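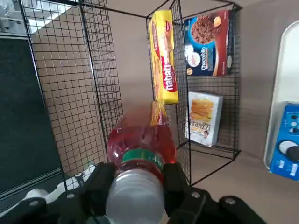
Domano is looking for small shops, canteens and office kitchens to try out Norker, our shelf-stocking kit, before it goes on general sale. The kit is a single arm with a two-finger gripper, a wrist camera and a control box, and it is meant for stores that carry drinks and packaged snacks on open shelving. Wire mesh units are fine, and so are ordinary flat shelves. The gripper can hold a plastic bottle sideways by its two sides, as it does with the red drink in the green label band, and it can also take upright cartons and slim wrapped items. We now need to see how it copes with stock and shelving we did not choose ourselves.

We have 4 kits to place. Each site keeps one for the whole trial, which starts in March.

What the trial involves

We deliver the kit and set it up on a table or counter next to your shelf. Setup takes most of a morning. Géza Bárány or Béla Szekeres will do the installation and show two members of your staff how to start a run, stop a run and clear a dropped item. After that you use it as you like, as long as it does at least one restocking run each working day.

The kit keeps a log of every pick. You do not need to write anything down except when something goes wrong, and there is a short form for that. Veronika Lengyel will call once a week to go through the forms with you.

What we need from you

A stretch of shelving no higher than 56 inches from the floor at its top edge.
A steady table or counter that can stay in the same place for the whole trial.
A regular power outlet within reach. No extension cords, please.
A product list of up to 100 items. We can work from your order sheets.
Two people over 18 who can attend the training.

Glass bottles, eggs and loose fruit are outside the trial. Soft bags such as potato chips are allowed, but expect more drops with these than with boxes. If your shelf is in a customer area, the kit may only run while that area is closed.

What you get

Participating sites receive $467 at the end of the trial, paid in one amount. We replace any stock damaged by the kit at your cost price. Sites that want to keep their kit afterward can buy it at a reduced rate, which we will put in writing before the trial starts. If you decide to stop early, tell us and we will collect the kit. In that case the payment is reduced to match the weeks completed.

The wrist camera records while the arm is moving. It faces the shelf, but it may catch hands or faces nearby, so we ask you to put up the notice we supply. Recordings are used for fault checking by our own team and by Skekau, who make the gripper fingers.

How to apply

Send a short note to Kristóf Kerekes at the Domano trial desk with your address, your opening hours, the size of your shelf and a rough idea of what you stock. A phone photo of the shelf helps. Questions about payment or insurance should go to Ita Ó Dubhghaill at the same desk, between 9 a.m. and 4 p.m.

We will visit shortlisted sites before making a final choice. The visit takes less than an hour and you can stay open during it.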